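Kitchen scale

A kitchen scale is a small weighing instrument used to measure ingredients for cooking, baking and home preserving. Most models made for the home are electronic and have a flat weighing surface, a digital display and a short row of push buttons. Mechanical types, including spring scales with a dial and balance scales with loose weights, remain in use but make up a small part of current sales.

Operation

An electronic kitchen scale measures force with one or more load cells. A load cell is a metal element that bends slightly under weight. Strain gauges bonded to the metal change their electrical resistance as it bends, and a circuit converts the change into a number. The reading is rounded to the nearest division of the scale, commonly 1 gram in household models. Scales sold for coffee, yeast and spices may have a division of 0.1 gram, usually with a lower maximum load.

The reading depends on a level, rigid support. A soft surface such as a folded towel allows the feet to sink and may give a low or unstable result. Drafts and nearby vibration have little effect at a division of 1 gram but can be seen on finer instruments.

Tare

The tare function sets the display to zero while a container is on the scale, so that only what is added afterward is shown. In the usual sequence the scale is switched on, the empty bowl is placed on it, the tare button is pressed and the ingredient is added. If the scale is switched on with the bowl already in place, most models treat the bowl as part of the zero point. Removing the bowl then produces a negative number equal to its weight.

Tare does not increase capacity. A mixing bowl weighing 740 grams uses up that much of the maximum load whether or not the display has been set to zero.

Weighing dry legumes

Dried beans, peas and lentils are often sold loose or in large bags and are portioned by weight before soaking. Weight is preferred to volume for these foods, as the amount held by a cup varies with the size and shape of the seed and with how tightly the seeds settle. A scoop is used for the bulk of the portion, and the last few grams are added or removed by hand. 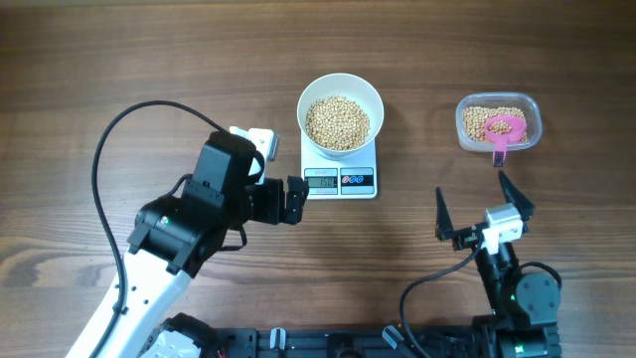
Digital kitchen scale with a bowl of small tan beans; at right, a container of the same kind of beans with a pink scoop.

Many soybeans and chickpeas take up close to their own weight in water during soaking, and recipes should state whether a quantity refers to the dry or the soaked product. Pilar Barrientos, in the household manual Pantry Measures, lists dry weights only and directs the reader to weigh before rinsing. Hala Abu Hammour uses the same convention in her course notes for the Gratholm cooking school, where dry beans are divided into equal portions and stored in labeled jars.

Wide bowls can hide the display on scales where the readout and the weighing surface share one body. Common remedies are a narrower bowl, a raised platform or a model with a separate pull-out display.

Units

Household scales generally offer grams and ounces, and many add pounds with ounces, milliliters of water and milliliters of milk. The milliliter settings are calculated from an assumed density and are not suitable for oil, syrup or dry goods. An unexpected reading is often the result of a unit button pressed by accident.

Accuracy and checking

Accuracy differs from resolution. A scale that shows steps of 1 gram may still be off by several grams near the top of its range. It can be checked with a reference weight placed at the center of the weighing surface and then near each edge. In a comparison carried out by the Pondton test kitchen, 18 household scales were loaded with a 1000-gram reference weight, and nine read within 2 grams of it at every position.

Low battery voltage is a frequent cause of drifting readings. Very small additions may also fail to register if they are made slowly, as the software in some models treats gradual change as drift and cancels it. Lifting the bowl and setting it down again normally restores the correct value.

Care

The body is wiped with a damp cloth and is not immersed unless the maker rates it as waterproof. Nothing should be stored on top, as a constant load can shift the zero point. Flour and small seeds that collect under a removable platform may prevent it from seating correctly and should be brushed out.

See also

Balance scale
Cooking weights and measures
Dry measure
Load cell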